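2026年3月9日(月) 晴れ、午後から風

磁石式スケール防止器(Zatel)の件、続き。

朝いちばんでSnædís Overgaardと打ち合わせ。先方のTexierから、ボイラー室の給湯配管にZatelを付けるかどうか、うちの見解を出してほしいと改めて催促が来ている。向こうの担当者はもう半分買う気でいて、欲しいのは反対されないことらしい。そういう依頼がいちばん書きにくい。

販売元Nondisの資料を最初から読み直した。配管の外側に磁石を挟むだけで、水中の炭酸カルシウムが「付着しない形に変わる」と書いてある。付着しない形が何なのかは最後まで書いていない。結晶形が変わると言いたいのか、粒が細かくなると言いたいのか、核ができる場所が壁から水中に移ると言いたいのか。どれを指すかで測るものがまるで違う。結晶形なら析出物をX線で見ればいいし、粒径なら顕微鏡、壁と水中の配分なら両方を集めて秤量することになる。資料ではこの三つが頁ごとに入れ替わっていて、読んでいるうちに自分が何に反論しているのか分からなくなる。

使用前・使用後の配管断面の写真も載っている。使用前は白い堆積がびっしりで、使用後はほぼ地肌。ただ、同じ配管かどうか書いていない。期間も水質も運転温度も書いていない。使用後の断面は切り口がやけにきれいで、管の肉厚まで違って見える。Snædísは「写真としては悪くない」と言う。写真としては、の話なら私も同意する。

磁気処理そのものを頭から否定するつもりはない。効いたという報告も効かなかったという報告も昔からあって、困るのは条件がばらばらで比べようがないこと。流速、滞留時間、硬度、鉄分の混入、加熱の仕方、配管の材質。効いたという側はたいていこのうちのどれかを書き落としていて、効かなかったという側もたいてい別のどれかを書き落としている。自分が今日やるのも、たぶんどれかが抜けている。抜けたものは抜けたと書いておく。

今日の方針

循環装置はまだ組めない。ポンプの継手が合わず、注文し直した分が届くのは早くて来週。なので今日は予備として、処理水と未処理水を同じ条件で加熱し、ガラス片に付いた分の重さを比べるところまで。これで差が出なくても「循環系では効く」と言われれば終わりだが、少なくとも秤量の再現性がどのくらいなのかは分かる。そこが分からないまま循環系に進んで差が出ても、私はその差を信じない。 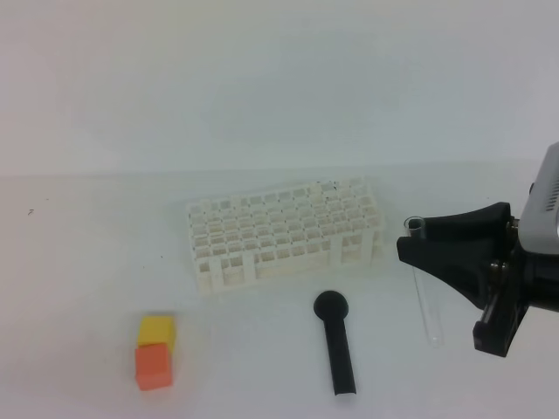
実験ノート 第2冊 100頁

試料水について。Texierの受水槽から汲んできたもの。採水は先週、先方の担当者がやった。立ち会っていないので、蛇口を開けてすぐ汲んだのか、しばらく流してから汲んだのか分からない。電話で聞いたら「普通に汲みました」とのこと。普通の中身を聞く気力がなかった。次回は自分で行く。

硬度はBrunelの滴定キットで確認。説明書には誰でも同じ値が出るとあるが、終点の色は人によって違うと思う。私が青になったと判断したところで、Snædísはまだ紫が残っていると言う。二人で別々に滴定して、互いの値を見ないで紙に書いてから突き合わせた。値は一滴分ずれた。今回の用途なら一滴は許容する。ただ、同じキットで「処理後に硬度が下がった」と主張する人がいたら、その差が何滴分なのかは必ず聞く。

なお、磁石を通しただけで硬度が下がるはずはない。カルシウムはどこにも行っていない。Nondisの資料の後ろのほうに、利用者の声として「水が軟らかくなった」というのが載っていて、ここで資料全体への信用がだいぶ落ちた。製造元の主張ですらないことを載せて、訂正もしていない。もっとも、利用者の声の出来が悪いことは磁石が効かない証拠にはならない。分けて考えること。

処理水の作り方。取扱説明書どおり、磁石を挟んだ管に水を通す。流速の指定は「通常の使用範囲」。通常の範囲とは何か、Nondisに電話で聞いたところ、現場によりますという返事だった。仕方がないので、Texierの図面にある配管径と流量計の記録から逆算した流速に合わせる。未処理水も同じ管を、磁石の代わりに同じ大きさの鉄片を挟んだ状態で通す。管を通したこと自体の影響(管壁からの溶出、気泡の巻き込み、二酸化炭素の抜け)を揃えるため。ここを揃えずに、汲んだままの水と処理水を比べている報告がかなりある。二酸化炭素が抜ければpHが上がって炭酸カルシウムは出やすくなるのだから、磁石がなくても差は出る。

ビーカーに取る量は200 mL。加熱前にpHを測った。処理、未処理で表示の最後の桁が動く程度で、電極を洗って測り直すと順番が逆になった。差なしとしておく。

目隠しについて

ここで少し揉めた。Snædísは、秤の数字を読むだけなのだから目隠しは大げさだと言う。私の意見は逆で、数字を読む前に人の手が入るところがいくつもある。ガラス片をいつ引き上げるか。表面に浮いた膜を付着分に入れるか入れないか。すすぎをどのくらい強くやるか。欠けた析出物を拾うか捨てるか。このどれもが、磁石の水だと知っていれば少しずつ優しくなったり厳しくなったりする。私は効かないと思っているので、放っておけば処理水の分を丁寧に拾い集めて重くするだろう。自分がいちばん信用できない。

結局、Snædísが容器に記号を振り、対応表を封筒に入れて引き出しにしまい、私がすすぎと秤量を担当することにした。記号は動物の名前。英字の順番だとどちらかを最初と思い込むから、というのが彼女の言い分で、これは確かにそう。ただし「亀」と書いてある容器を見ると、なんとなく遅そうだと思ってしまう。次回は乱数表から取る。 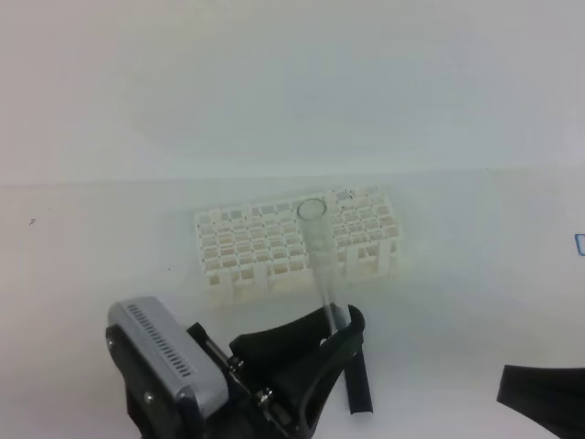

加熱は湯浴で、沸騰させない温度に保った。沸騰させると気泡が壁面を叩いて析出物が剥がれ、何を測っているのか分からなくなる。ボイラー室の条件とは違うと言われるのは承知している。伝熱面が直接焼かれる場所と、湯がゆっくり通るだけの場所では、付き方が違って当たり前で、今日のは後者に近い。伝熱面のほうは循環装置ができてから。

蒸発の補正をどうするかで迷った。蓋をすれば蒸発は減るが、二酸化炭素の抜け方が変わる。蓋なしだと湯浴の端と中央で減り方に差が出る。時計皿を少しずらして載せ、途中で場所を入れ替えることにした。入れ替えは2回。入れ替えの時にガラス片が揺れて、一枚がビーカーの壁に触れた。触れた容器は記録してある。外すかどうかは封筒を開ける前に決める。開けてから決めたら、それはもう都合だ。

(追記:外さないことにした。触れた程度で落ちる付き方なら、配管でも落ちるだろうし、そもそも全部の容器で一度も触れていないと言い切れる自信がない。判断はSnædísにも署名してもらった)

待ち時間にTexierの過去の保守記録を読む。これが今日いちばん役に立った。

記録によると、あの配管は年に一度、酸洗いをしている。去年は業者が変わって、洗浄液の種類も変わった。以前の業者の報告書には堆積の厚みが書いてあるのに、新しい業者の報告書には「良好」としか書いていない。仮にこの春Zatelを付けて、次の点検で堆積が薄かったとして、磁石のおかげか洗浄液のおかげか区別できない。しかも給湯の設定温度を去年の秋に下げている。省エネ目的とのこと。温度を下げれば炭酸カルシウムは出にくくなるから、放っておいても堆積は減る方向に動く。先方はその減った分を磁石に払うことになりかねない。

これはSnædísも気にしていて、見解書には、装置が効くか効かないかより先に、今の状態を測った数字がないことを書くべきだと言う。賛成。配管を一か所、短管で外せるようにして、付ける前の堆積量を取っておく。並列の系統があるのだから片方だけに付けて、もう片方はそのままにする。点検のたびに両方の短管を外して量る。手間はかかるが、本体の価格に比べれば短管の工事費は知れている。先方がこれを嫌がるなら、確かめたくない理由を聞いてみたい。

Nondisは返金保証を付けている。「効果を実感できない場合は全額返金」。実感の定義がない。温度を下げて堆積が減った現場の担当者は効果を実感するだろうし、実感した人は返金を求めない。この仕組みだと、効かない装置でも返金率はかなり低くできる。返金率の低さを効果の証拠に挙げているのは、資料の中でいちばん巧いところだと思う。皮肉で言っているが、読み返すとほとんど感心している。

秤量

ガラス片は乾燥器で恒量にしてから量る。乾燥器から出してデシケーターで冷ます時間を揃えないと、まだ温かい分で秤の値が動く。先月、自分でこれをやって、ありもしない差を半日追いかけた。今日はタイマーを掛けた。

秤の校正は内蔵分銅と外部分銅の両方で確認。100 gの外部分銅で、午前と午後に読み値がわずかにずれた。ドアの開け閉めのたびに表示が揺れるので、風のせいだと思うが、思うだけで確かめてはいない。量る順番は容器の記号をくじで引いて決めたから、ドリフトがあっても片方にだけ乗ることはないはず。はず、というのも嫌な言葉だが、枚数が少ないのでくじ運で偏ることはある。偏り具合は後で順番の記録から確認する。

同じガラス片を、間を置いて量り直す作業もやった。地味で腰が痛い。量り直しのばらつきだけなら小さい。ところが、同じ水を入れた容器どうしを比べると、付着量のばらつきがそれよりずっと大きい。つまり誤差の主な出どころは秤ではなく、容器ごとの付き方の違いになる。ガラス片の表面の傷、吊るした角度、湯浴の中の位置、心当たりはいくらでもある。

傷についてはもう少し考えたい。新品のガラス片と使い回しのガラス片が混ざっている。使い回しのほうは酸で洗って再利用しているが、目で見て分かる曇りのあるものもある。曇ったところには核ができやすいだろう。今日は混ざり方を記録していない。これは完全に私の落ち度。記号を振った後に気づいたので、分け直すと目隠しが崩れる。今日はこのまま行って、次は全部新品にする。予算の話はその時に。

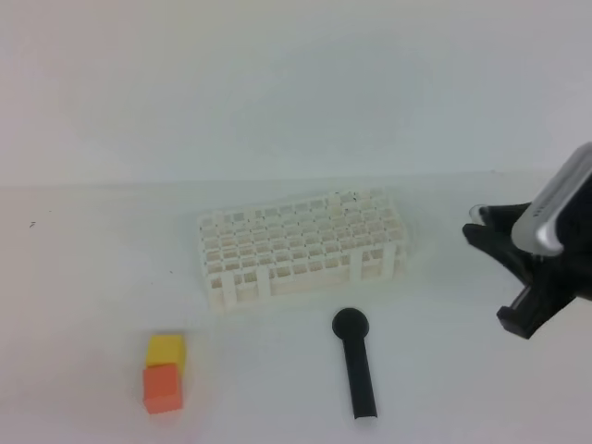

夕方、値を全部ノートに書き写し、Snædísが読み合わせをしてから、封筒を開けた。

結果。処理水のほうが平均でわずかに軽い。わずかに、というのは、同じ水の容器どうしのばらつきにすっかり埋まる程度。一番重かったガラス片は処理水、二番目は未処理水、一番軽かったのも処理水だった。図にすると両方の点が重なって、色を分けなければどちらの群か当てられない。

Snædísは「向きは向こうの主張と同じだね」と言った。同じだ。ただ、差がゼロぴったりになることはまずないので、向きはどちらかには必ずなる。今日逆向きに出ていたら、私は喜んで「むしろ増えた」と書いただろうか。たぶん書きかけて、線を引いて消したと思う。そういうわけで今日の向きも数えない。

では効かないと言えるかというと、それも言えない。このばらつきでは、付着が少し減るくらいの効果があっても見逃す。Nondisの断面写真のように、びっしりがほぼ地肌になるような効果なら、今日のやり方でも見えたはず。見えなかった。ここまでは書いていい。ただし静置の湯浴での話で、磁石を通したのは一度きり。資料には繰り返し通すことで効果が高まるとある。何度で十分なのかは書いていない。循環系で差が出なかった時に、さらに何を足りないと言われるか、今のうちに先方とNondisの両方に文書で聞いておいたほうがいい。条件を後から足されるときりがない。

質問として送る項目、下書き。

・効果があるとする最小の流速と、最大の流速
・水が磁石を通る回数、通ってから加熱までの時間の上限
・対象とする硬度とpHの範囲、鉄分の上限
・堆積がどれだけ減れば効果ありとするか。測り方も
・どんな結果が出たら、この現場では効かないと認めるか

最後の項目は嫌味に取られるとSnædísに言われた。嫌味のつもりは少ししかない。文面は彼女が直す。私が書くと、丁寧語を使うほど刺々しくなるらしい。

粒の観察

ガラス片の析出物を少し掻き取って顕微鏡で見た。菱面体らしい粒が多く、針状のものが混ざる。処理、未処理どちらにも針状がある。処理水のほうに多い気がしたが、この時点で封筒は開いているので、気がした、以上のことは書けない。視野を選んでいるのも私だし、数えてもいない。掻き取りは対応が分からないように小瓶に分け直してもらったので、明日以降、視野の選び方を決めてから改めて見る。

針状のほうはアラゴナイトだと言いたくなるが、形だけで決めない。X線は隣の建物の装置を借りることになり、予約が詰まっている。量も足りるかどうか。足りない量で無理に測って、弱い山を一本見つけて喜ぶのはやめたい。以前それで報告書を出し直した。

底に沈んだ分と壁に付いた分の配分は、今日は取れていない。資料の主張を好意的に読めば「壁に付かず水中で析出する」なので、本来はここを測らないと話が合わない。濾紙の風袋は量ってあったのに、濾す前に底の水を一部捨ててしまった。捨てたのは私。流しに流した瞬間に気づいたが、もう遅い。次の手順書の一番上に太字で書く。

やり残し、次回まで

継手が届いたら循環装置を仮組みして、まず磁石なしで漏れと流量の安定を見る。磁石なしの運転を二本並べて、両方の系統が同じだけ付くことを確認してからでないと、片方に磁石を付ける意味がない。急ぐと必ずこの段階を飛ばしたくなるので、ここに書いておく。

ガラス片は新品を注文。ロットを揃える。

採水は私が立ち会う。流してから汲む。時間を決めて、容器の空気を追い出して満水で密栓。先方の担当者には、普通に、と言わない。

二つの系統に付ける磁石と鉄片は、外から見て区別がつかないように同じ箱に入れる。重さでも分かってしまうので、手で持つ人と量る人を分ける。鉄のスパナを近づければ一発で分かるが、それはやらない約束。

Texierへの見解書は4月に出すと伝えた。先方は今月中を希望していたが、今ある数字で書けるのは「分からない」だけで、それに判子を押してもあまり役に立たない。中間報告として、保守記録の件と短管の件だけ先に送る。設定温度を下げたこと、洗浄業者が変わったことは、どちらも先方の書類に書いてあるのに、同じ机の上に並べて読んだ人がいないようだった。

Nondisからは夕方に折り返しの電話があった。技術担当ではなく営業の人で、導入先を見学しませんかという話。導入先の配管を切らせてもらえるなら行くと答えた。確認しますとのこと。

湯浴の水は抜いた。乾燥器は朝まで入れたまま。ガラス片は量り終えた分も捨てずに取ってある。Snædísが明日の朝、対応表を見ないでもう一巡量る。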